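Small turbine yaw noise and furling, Zemar 6 on tilt-up mast

stoverholm_mast
Fitted a Zemar at Stoverholm last winter on a guyed mast. It starts furling well before rated wind speed and hunts in and out of the wind. Output is poor as a result. The tail pivot is greased and the mast is plumb. Battery bank is 48 V, controller is the Gilbert diversion type. Has anyone altered the tail weight on these?

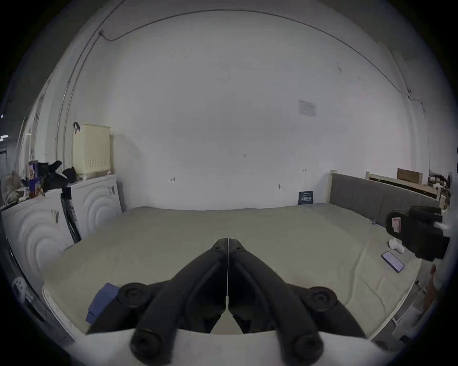 Bed and gripper, near the wall

flonness
Leave the tail weight until you have checked the load. If the controller lets the battery voltage climb, the rotor unloads, speeds up and thrust rises. It will then furl early whatever the tail weighs. Log voltage and rotor speed together.

lapina_l
I disagree. On a fixed-pitch rotor that size, thrust does go up when it overspeeds, but hunting in moderate wind is usually turbulence. What is upwind of the mast, and how far off?

stoverholm_mast
A row of spruce, 100 m to the west. The trees are shorter than the mast.

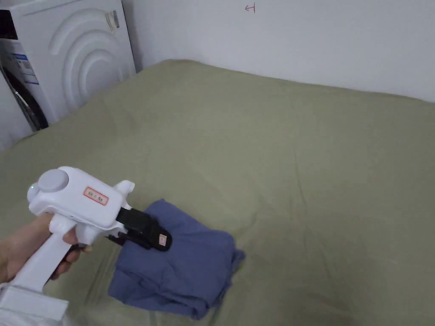
The row also thins out at the northern end, so a south-westerly reaches the rotor over rougher ground than a north-westerly does. The hunting is worse from the south-west. I had put that down to the guy wires.

flonness
Guy wires won't do that. Trees at 100 m might, but I would still log it first. Two weeks of data costs nothing.

lapina_l
Two weeks in calm weather tells you nothing either. Log until December if need be, and sort the readings by wind direction. If early furling only shows up in one sector, the controller is cleared.
Laimutė Lapiņa

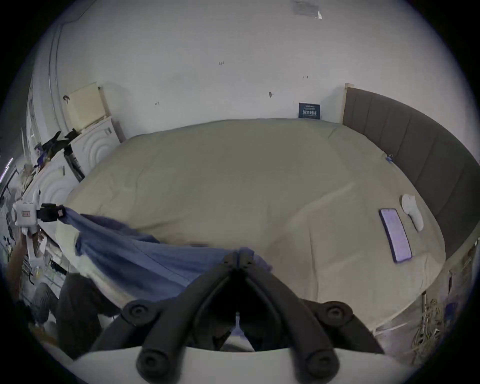
Phone on the duvet, blue blanket in the gripper

stoverholm_mast
Logger is on. First results: voltage is steady in all directions, rotor speed swings widely from the south-west only.

flonness
Fair enough, that points at the site. I would still check the diversion load under full charge.
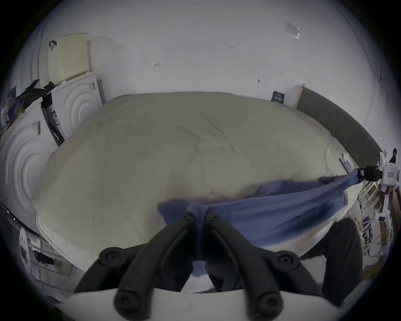
Would a heavier tail cure the hunting?
It would delay furling and raise the load on the blades and mast in a gale, with the turbulence unchanged. A taller mast is the better fix.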